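Keep the old computer, and keep a screwdriver near it

I have a desktop computer under my desk that is older than my marriage, and every April I drag it out, take the side off and clean it. My brother-in-law Halvard thinks I'm nuts. He buys a new laptop whenever the old one gets slow, and he has a drawer of dead ones he can't bring himself to throw out. So who's the weird one?

My feeling is that everybody should open up a machine they own at least once. You don't have to fix anything! Just look. I was scared to death the first time (I was sure I'd zap something by breathing on it), and then the panel came off and it was a metal box with some boards in it and a truly disgusting amount of cat hair.

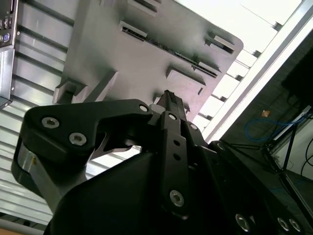

What gets me is how hard it has become to do this. The old case has plain screws and sheet metal you can get your fingers around. The Flivon laptop I use for work is glued shut, and when the battery started to go, the shop quoted me $790. For a battery! I could buy a decent used computer for that, and I think that's pretty much the idea.

I know the arguments. Thin is nice, light is nice, I carry the thing on the bus and I'm glad it doesn't weigh as much as a cinder block. Sushil Jaiswal, who ran the repair counter where I bought my first hard drive, used to tell me that most customers never wanted to see the inside of anything and were happier that way. He was probably right about most customers. But he also sold me a used power supply for $100 and talked me through putting it in over the phone, and I've been insufferable at parties ever since.

So I'd take the bulky one. Give me a quarter inch of extra thickness and a cover that comes off, print the part numbers somewhere I can read them without a magnifying glass, and I'll put up with the cat hair. Halvard can keep his drawer.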